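Leave the Sleeves Alone

13 April 2025

My good coat came back from the alterations counter at Simwood last week with both sleeves too short. I had asked for a small change at the shoulder. The person at the counter told me the sleeves had been "brought up to standard" while they were at it, and the ticket showed a charge of 15 dollars for the work. 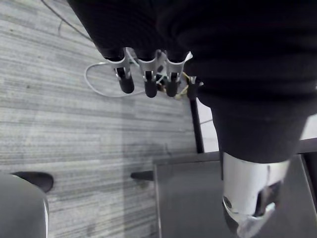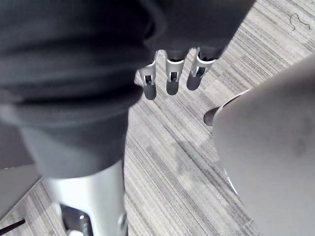
I think clothes sold to adults should come with longer sleeves than they do now, and with enough spare cloth inside the hem to let them out. Most shirts and jackets I try on end at the wrist bone when I stand still and well above it when I reach for anything. Dark cloth that comes down over the top of a hand, with only the fingers showing below it, looks generous to me, and I would rather start from there. A long sleeve can be folded back or taken up in an evening. A short one with no hem allowance stays short for as long as you own it.

The usual answer is that people don't want long sleeves. I don't believe it. People buy what is on the rack, and what is on the rack has been getting shorter in the arm for as long as I have been buying my own clothes. I have a work jacket by Stukel that is 20 years old. The cuff has two inches turned under, stitched by machine in a thread that pulls out cleanly. I let it down once, after a hot wash I should not have given it, and the jacket has fit ever since. The new Stukel jacket in the same size has a hem I can barely get a fingernail under. It costs more than the old one did.

I understand why a maker does this. Two inches of cloth on each arm is nothing on one jacket. On an order of 3,000 it is several bolts, and somebody in an office will be asked why they are paying for material the customer never sees. I would still like them to pay for it and add it to the price. I would pay it, and I think plenty of other people would if the tag told them what they were getting.

The tag is the other half of my complaint. A shirt will tell you the collar size, the fiber content, the country it was sewn in and how to dry it. Very few will tell you the length of the sleeve in inches unless it is a dress shirt. Coats almost never do. You get a letter, and the letter is based mostly on the chest. A person with a small chest and long arms is told to buy the next size up and then walk around in a tent. I did this through most of my thirties and got used to pushing the extra cloth back under my belt.

Some stores do better. Lyimo, which has a single shop near me and a plain website, gives the sleeve measured from the center of the back for every item, and also says how much can be let out. I have bought four shirts there without trying them on. All of them fit. The collars are a little stiff and the color choice is poor, but I go back for the numbers.

There are fair objections. Long sleeves get into soup. They are a bad idea near a lathe or a stove burner, and anyone who works with moving parts should keep the cloth well away from the hands. Cooks and machinists know this already and dress for it. People with shorter arms have the opposite trouble from mine, and they are tired of paying a tailor every time they buy a coat. I take that one seriously. The fix is the same for them, though: print the length, and build the cuff so that it is easy to move in either direction. Leave off the false buttonholes, which make shortening a sleeve a far bigger job than it has to be.

Lined coats are harder, I admit. The lining has to be let down along with the shell, and if the maker cut it tight there is nothing to let down. That is a good reason to cut it with a pleat, the way it used to be done.

As for my own coat, I took it to Pesus, a repair shop two blocks from the bus station. The cloth that had been turned up was still inside, so the sleeves could come back down. There is a faint line where the fold was pressed, and it may or may not steam out. I pick it up at the end of April, and next time I leave a coat anywhere I am going to write "do not touch the sleeves" on the ticket myself.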